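4.3 What the head camera gets to see

Okay, so this is the part of the project I had the most fun with, and also the part that ate most of August. Section 4.2 covered how we train the door policy in simulation. I want to talk now about what happens when you take away the nice fixed camera in the corner of the room and make the policy live with the robot's own view.

Our first version cheated a bit. Lungile Chauke had set up the Kiltora kitchens with a wide overview camera, and the policy got very good with it (no surprise, it could see everything!). But a real robot carries its eyes around with it, and its own arms and body keep getting in the way. So we threw out the overview camera and retrained from scratch on the onboard view only, with the same two-arm controller and the same reward as before.

We collected 2909 training episodes this way and held out 24 room layouts that the policy never saw. Each layout gets its own wall colors, flooring, furniture and lighting, and we let the lighting go pretty dark on purpose. Sizwe Oosthuizen argued for even darker rooms, and I talked him out of it – I still think I was right, but we didn't run the comparison, so take that for what it's worth.

The biggest change was in how the policy uses its second arm. With the overview camera it mostly parked that arm somewhere out of the way. With the onboard view, parking it is risky, because a parked arm can sit right between the camera and the edge of the door. We started tagging every episode by which parts of the door panel stayed in view (Figure 4), and 1796 of the training episodes had at least one stretch where the handle side was fully hidden.

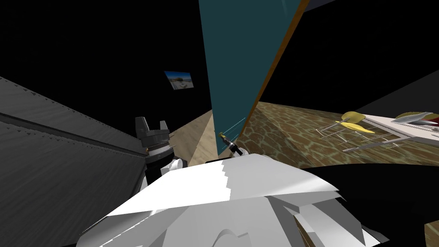
Figure 4. Onboard view in a simulated room, with the teal door panel at center and both arms near it.

I expected those hidden stretches to wreck training, so I tried dropping them. Bad idea! The policy trained on the filtered set froze up whenever it lost sight of the handle side, while the one trained on everything kept moving and usually found it again. We think the short memory window from Section 3 is doing the work there, and we test that guess in Section 4.4 by shrinking the window one step at a time.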